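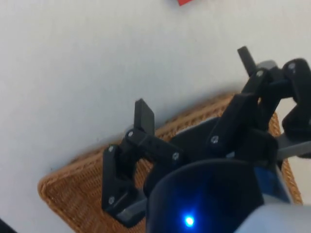
A table needs one place where things go. I have believed this for years, and I think most advice about tidying gets it backward. The advice is always to clear the surface. Put everything away, wipe it down, keep it bare. I have tried it many times, and a bare table in my house stays bare until the mail comes.

What works for me is a woven wicker mat. Mine is square, with a low rim, and it cost 6 dollars at the secondhand store in Cilthorpe. It sits on the table all day and whatever lands on the table lands there. Keys, a pen, the tape measure, the coupon I will forget to use. The rest of the table stays open because the mat is doing its job.

My friend Graça Cardoso thinks this is cheating. She says a mat full of small things is a pile with a border. She keeps a hook for her keys, a drawer for her pens and a folder for her papers, and she walks each item to its home when she comes in. I have watched her do it with her coat still on. It takes her a few minutes and she doesn't mind. I would mind, and by Tuesday I would have stopped.

I agree with her on one point. The mat has to be small. I once used a large tray from Edetti, a good one, 35 dollars, and it held so much that I never had to empty it. After a winter of that I found a library card in it that I had already paid to replace. A small mat fills up in a few days and then you have to deal with it. I empty mine after supper, usually while the kettle is on.

The rim matters more than people expect. I have used flat placemats, and things drift off them. A pen rolls. Receipts slide over when somebody leans on the table, and once one thing is off the mat the next thing follows it. Even a slight raised border is enough to tell you where the edge is, and your hand learns it.

Color matters some too. Our table is white, and for a long time I thought everything on it should be white as well. I had a white dish from Zaltis that I liked very much, and it disappeared. People set their mugs next to it and their mail in front of it. Brown wicker on a white table is easy to see from the door. My husband, who never once used the dish, uses the mat.

There are things to be said against wicker. Crumbs get down in the weave and you have to turn it over and knock it on the back step. It does not like being wet, and I would not put one beside a sink. If you set a glass on it the glass may tip. I keep drinks off it and I vacuum it with the brush in February and again when I remember.

Some people will want something nicer. There are containers for every kind of object now, and you can spend 80 dollars on a set of dividers for a drawer you can't see into. I don't think the people who buy them are foolish. I think they are hoping to become somebody who sorts. A few will. The rest of us set things down when we walk in, on the first flat surface we reach, and we are going to keep doing that.

So pick the spot yourself. Put it where your hand already goes, even if that's the middle of the table and you would prefer the hall. I kept mine in the hall for a month and carried my keys past it every day.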